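**Ticket:** handover between arms, bag task
**Site:** Wivberg, cell on the taped floor
**Status:** reopened (again)
**Priority:** was low, then someone read the standard

**09:40** Reported by the evening shift: "arms argue over the bag". Logs show both grippers closed and neither willing to let go. Very human of them. The Zirnirell controller recorded it as a success.

**10:15** Checked the handover rule in our cell guide, section 2. It says the giving arm releases once the receiving arm "has the item". It doesn't say who decides. Chaimongkol's integration notes say the receiver decides; the Ultex gripper settings say the giver does. Both files are marked final.

**11:05** Reran with the toothbrush bag at reduced speed, loose brushes left on the near half of the table as the task sheet asks. Clear plastic is a poor choice for anything that has to be seen by a camera, but it's on the approved items list, so in it stays.
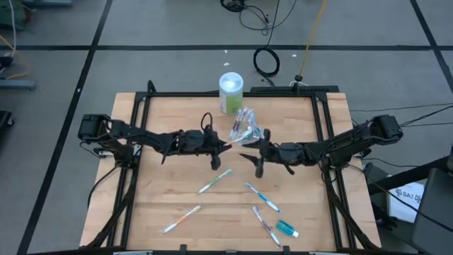

*Bag between the two grippers, 11:20. Loose brushes and the small teal-blue bottle on the near side.*

**11:50** Proposed wording for the guide, please object before it becomes law:

- The receiving arm confirms its grip, then waits 1000 ms.
- The giving arm opens only after that confirmation — never on a timer alone.
- If both arms are still closed after 2 tries, stop and call a person.
- Nobody edits the grip force to "help". Set it to 40 per cent and leave it.

**13:30** Housekeeping, same ticket because I'm not opening another. There are cables on the floor behind the table. The guide says floor cables are to be covered or tied back. It has said so since April.

**14:10** Wording sent for review. Ticket stays open until the controller stops calling a tug of war a success.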